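Home | Notebook | Equipment | Safety | Archive

Bench notebook, manipulation room

29 April 2021

Budget day, or the day before budget day, which is worse. The equipment request has to be in the shared folder by tomorrow noon and so far it consists of a title and a total I don't believe. Writing it out longhand so that whoever picks this up in July can see how we got to the number.

What we're asking for, in the order I'd defend it:

1. A second gripper of the same type we run now, complete, with its own cable and flange.
2. Spare fingertips. We ordered two sets last time and I'd like it on record that I asked for more.
3. A second arm.
4. Table, lighting, storage. The boring line. It always comes in over.

The second arm is the whole argument. Without it the request is small enough to pass without being read. With it, somebody upstairs will read it, and then they'll have opinions about the fingertips too.

Quotes in hand: Sturnar sent theirs in a day, four pages, every bolt priced. Otero sent one page and a brochure. The Otero arm is cheaper until you get to the controller, which is listed as an option in the sense that a steering wheel is an option. Once it's added the two come out close enough that I stopped caring about price and started looking at delivery. Sturnar says three months. Otero says "subject to availability," so I've put it in the spreadsheet as the heat death of the universe and will change it if they call.

Shin want us to lease. I did the sums on the lease twice and got different answers, both bad. After two years we'd have paid most of an arm and own none of it. Still, lease money comes out of running costs and doesn't need the capital form, and I have met the capital form. Leaving the lease in as an appendix.

Spent the rest of the morning at the bench trying to write down what the present setup costs us in time, because "we would like another one" is not a justification (I checked the guidance). The work at the moment is tabletop stuff: cup, plate, foam cube, the toy food, the panda, plus the drawer unit. None of the objects costs anything worth a line. I've lumped them together under consumables, where the panda will be depreciated to zero in its first year like everything else. 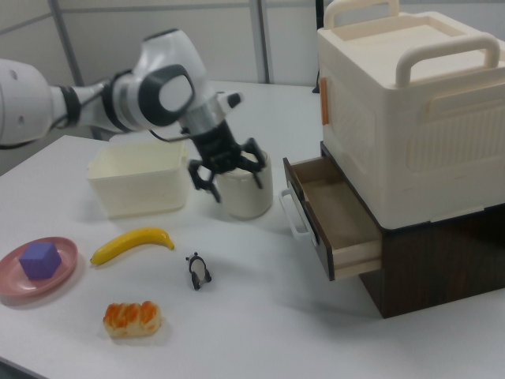
Otero is the wrong comparison, Murkunholm wrote back when I sent round the draft. They run the same Sturnar model over at their site, and their point was that the arm is the cheap part. You buy a second arm and then you find out you need a second person to reset the table, a second everything, and the first arm sits idle while both people argue over the second one. They'd put the money into fixtures and a decent service contract and ask for the arm next year. Also, the Sturnar quote leaves out shipping. Look at page four.

I looked at page four. It leaves out shipping.

So, a less cheerful afternoon. The reset point is fair. Going by my own log, what eats the day is putting things back: drawer shut, cup upright, food where it was. The arm waits while one of us does that. A second arm would give us two arms waiting. I can already hear this being said in the meeting, by me, if I'm not careful.

Where I don't agree is on putting the arm off a year. We lose days whenever this one is down for service, and a contract gets the engineer here sooner without giving us anything to work with until then. Also, "ask next year" assumes there's a next year's pot. I've been told there's always one. I was told that last year, too.

Things to change in the draft before it goes in:

- Move the gripper and fingertips to their own request. They're under the limit and can go through on a signature.
- Add shipping to Sturnar. Ask Otero whether theirs includes it, and whether they still exist.
- Put the service contract in as a real line. I'd had it under "other," along with 50 cable ties and the label tape.
- Rewrite the justification so it talks about downtime and says less about throughput. I can prove downtime.
- Storage. The big box has ended up on top of the drawer unit, and I wouldn't mind a shelf. Costs almost nothing, so naturally it's the item most likely to be questioned.
- Bench space for arm two. I measured and it fits if the table goes lengthwise and we give up the corner where the bikes go. Do not put the bikes in the request.

Also need to settle who pays for the electrician. Facilities says the outlet is equipment because equipment plugs into it. Finance says it's building because it's in the wall. I've entered it under both and will delete whichever one gets approved second.

One more go at the total after coffee. With the gripper pulled out and shipping and service added, it went up. I took out the lighting and it went up again, which I traced to a cell that was adding the row numbers. Fixed. The figure is now higher than this morning's but I can explain each piece of it, and that's further than I got last time.

Draft 2 is in the folder. Comments by ten tomorrow, please, and in the file this time. Somebody left me a sticky note on the monitor that just says "why" and I don't know which line it belongs to.

To do: chase Otero. Get the Sturnar shipping in writing. Find the capital form, current version.

Recent entries
Fingertip wear, what we know so far
Drawer handle: grasp log, week two
Sturnar quote, first read
Where the label tape went
Cable routing at the wrist, again

Manipulation room notebook, internal. Corrections to the bench inbox. Back to top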